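Plosgate Museum of Everyday Life
Learning Pages for Young Visitors

Why Does Wood Have Lines in It?

Look closely at a wooden table, a door or a ruler. You will probably find lines running along it. Some are straight, some are wavy, and some curl around a dark spot. These lines are called the grain. They were made while the tree was alive, and they can tell us a good deal about how it grew.

How a tree grows

A tree grows in two ways. It grows taller at the tips of its branches, and it grows wider all the way around its trunk. The widening happens in a very thin layer just under the bark. This layer is called the cambium (say "KAM-bee-um"). The cambium makes new wood on its inner side and new bark on its outer side.

In places with a cold winter, a tree does not grow at the same speed all year. In spring there is plenty of water, and the tree grows quickly. The wood it makes then is usually pale. By late summer growth has slowed down, and the wood is often darker and more tightly packed. In winter the tree rests. When spring returns, a new pale band begins right next to the dark one.

One pale band and one dark band together make one growth ring. If you look at a stump, you can see the rings as circles, one inside another. The oldest ring is in the middle and the youngest is next to the bark.

The Maihi Oak

In the entrance hall of the museum there is a slice from a very large oak tree. It is known as the Maihi Oak, after the farm where it stood until it came down in a storm. Museum staff sanded the slice smooth and studied it with a magnifying glass. They found 200 rings, so the tree was 200 years old when it fell.

The rings are not all the same width. Near the center they are wide, which shows that the young tree had plenty of light and room. Farther out there is a group of very narrow rings. Several dry summers in a row could cause this, and so could other trees growing up close by and taking some of the light. Scientists compare the rings of many trees from the same area to find out which explanation is correct.

From rings to lines

If rings are circles, why does a tabletop have lines? The answer depends on how the wood is cut.

Imagine a rolled-up sheet of paper. From the end, you see a spiral. From the side, you see a long tube. A log is similar. When a saw cuts straight across the trunk, the rings appear as circles. When a saw cuts along the length of the trunk, it slices through the same rings in a different direction, and they appear as long lines.

Sawyers, the people who cut logs into boards, have names for the different ways of cutting. In plain sawing, the log is cut into slices from one side to the other. Many of the boards have wide patterns shaped like arches or flames. In quarter sawing, the log is first cut into four long wedges, and each wedge is then cut into boards. These boards have straighter, closer lines. Quarter sawing takes more time and wastes more wood, but the boards are less likely to bend out of shape.

What is a knot?

A knot is the place where a branch joined the trunk. As the trunk grew wider, it grew around the bottom of the branch. When the log is cut into boards, the saw passes through the buried part of the branch and leaves a round or oval mark. The grain bends around a knot much as water in a stream bends around a stone.

Some knots are held firmly in the board. Others come from branches that had already died, and these may become loose and fall out. A board with a hole in it is often called a board with a knothole.

Joining small pieces together

Very wide boards are hard to find, as they must come from very wide trees. For this reason, many tabletops and counters are made from narrow strips glued side by side. This is often called butcher block. The name comes from the heavy wooden blocks on which butchers used to cut meat.

The strips may come from different parts of a tree, or from different trees. That is why the pattern can change suddenly from one strip to the next. One strip may be pale with straight lines, and the strip beside it may be a little darker with curved ones.
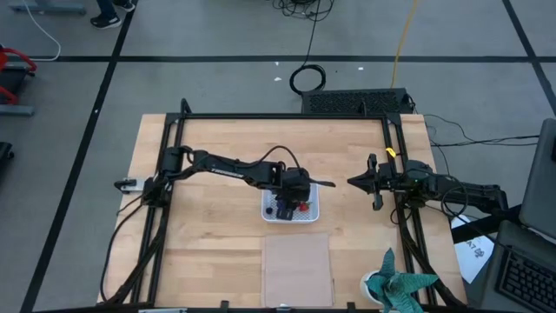 The strips are glued along their edges, squeezed together with clamps and left until the glue has set. Afterward the surface is planed and sanded until it is flat. Oil or varnish is often added at the end to help keep out water.

Wood takes in moisture from damp air and swells slightly. In dry air it gives the moisture back and shrinks. It does this much more across the grain than along it. A careful furniture maker leaves a little space for this movement, so that the wood does not crack.

Try it yourself

You will need a sheet of thin white paper, a wax crayon with its wrapper removed, and a piece of rough, unpainted wood.

Ask an adult before you begin, and check the wood for splinters. Lay the paper over the wood and hold it still. Rub the side of the crayon gently across the paper, pressing evenly. The raised parts of the grain will show as darker lines. Make 2 rubbings from different pieces of wood and compare them. Are the lines close together or far apart? Can you find a knot?

Words to know

Bark: the outer covering of a tree.
Cambium: the thin layer under the bark where new wood is made.
Grain: the pattern and direction of the lines in wood.
Growth ring: the wood a tree adds in one growing season.
Knot: the mark left where a branch joined the trunk.
Sawyer: a person whose job is to cut logs into boards.

Visiting with a class

The Wood Room is on the lower floor and contains 85 wood samples that may be touched. School groups are asked to reserve a place before they come. The room is closed for cleaning every May.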